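How I Get a Wool Sweater Back to the Right Size

Posted in Laundry, Winter Stuff

So you washed the good sweater with the towels. Or somebody in your house did, and you're being nice about it. Before you hand it down to a small nephew, give this a try. I've done it on a dozen sweaters now, including a gray cardigan from the thrift store in Stevport that came to me already shrunk (I bought it as a project, I have a problem).

First, check how bad it is. Pull the knit apart a little with your fingers. If you can still see separate stitches and it gives when you tug, you've got a good chance. If it feels thick and stiff like a potholder, it has felted, and the best you'll get is a slightly bigger potholder. Sorry!

What you need:

A clean sink or a big basin
Hair conditioner, the cheap kind, no color in it
Two bath towels
A tape measure
Rustproof pins, if you have them
A sweater that fits the same person

Measure the sweater that fits. Chest, armpit to cuff, shoulder to hem. Write it down, you will not remember it with wet hands. My Brunton pullover was supposed to be 40 inches in the chest and it came out of the dryer at something a ten-year-old could wear.

Fill the sink with lukewarm water. If it feels like nothing on your wrist, it's good. Stir in a big squirt of conditioner until it's all dissolved. Blobs sitting on the wool are a pain to get out later. Push the sweater under and leave it alone for 40 minutes. I used to stop at 15 and I think that's why my first couple of tries went nowhere.

Don't rinse yet. Drain the sink and press the water out against the side with flat hands. No wringing, no twisting, and don't lift it by the shoulders while it's heavy or you'll end up with sleeves to your knees.

Lay it on a towel, roll the whole thing up like a sleeping bag, and kneel on it. Unroll, and move the sweater to the second towel, which should be dry.

Now the stretching, and this is where everybody gets impatient (me too). Go a little at a time. Start with the body: one hand on each side seam, pull gently, move down a couple of inches, pull again. Then length, then sleeves. Leave the neckline and the ribbing at the cuffs for last and barely touch them, they go baggy fast. Keep the tape measure next to you and keep going around. It took me three passes to get the chest where I wanted it.

Pin the edges down through the towel if the wool keeps creeping back. Put the pins close together, or you get little scallops along the hem. I did the whole Brunton one without pins and just went back every half hour to give it another tug, so either way works.

Let it dry flat, away from the heater. In December in my apartment that means a day and a half, flipping once. When it's fully dry, do a quick cool rinse to get the conditioner out, roll it in a towel again, and dry it flat one more time. If it pulls in a bit after the rinse, stretch it back while it's damp.

A few odds and ends. Blends with a lot of acrylic barely move. Cashmere moves a lot, so use half the force you think you need. And if you only gain an inch the first time, you can repeat the whole thing the next weekend. My cardigan took two rounds and I wear it constantly.

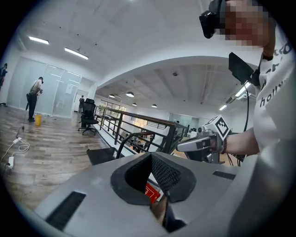
Lucía Marín: I tried this on a merino crewneck and the body came back fine, but the sleeves are still an inch short. Can I soak just the sleeves for round two, or will that leave a line where the wet part stops?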